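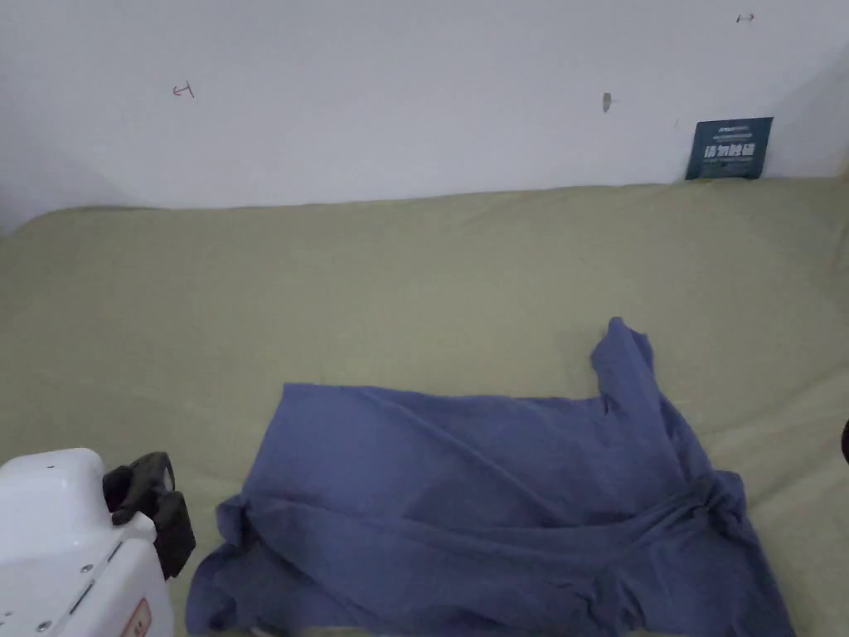
Re: [driltley-swap] Washing before the May swap

Hello all,

I answer between the lines, I hope it is easy to read.

> The hall in Skollcombe is ours from 9 on Monday. Last time we
> had many bags that smelled of cellar. Can we ask people to wash
> everything the week before? And is there a limit per family?

Yes to washing, please. I would write it in the first line of the notice, with the words "washed and fully dry". In the autumn two bags were closed while the clothes were still damp, and we had to throw away all of it, also the good wool coat.

For the limit I propose 56 pieces per family. I know this is a strange number. It is what fits on one rail and one table in Driltley, where I helped before, and it worked well there. Socks and baby clothes should not be included in it.

> Somebody asked if they can use fabric softener. I have no opinion.

I have one! Please no softener and no strong perfume. My younger son gets red skin from it, and I think he is not the only one. Plain powder is enough. I use Funel at 40 degrees for cotton and it comes out fine.

> Do we iron?

I would say no. T-shirts can come with wrinkles, people will wash them again at home. Only shirts with a collar look sad on the hanger if they are not ironed, so for these I leave it to each person.

One more thing which was not in your message. We have about 100 hangers, and the Smits shop offered to lend us more, but they want them back the same evening. Who can drive them? My car is in repair until the week after.

I can print the notice if I get the final text before Friday noon.

Greetings from the top of the hill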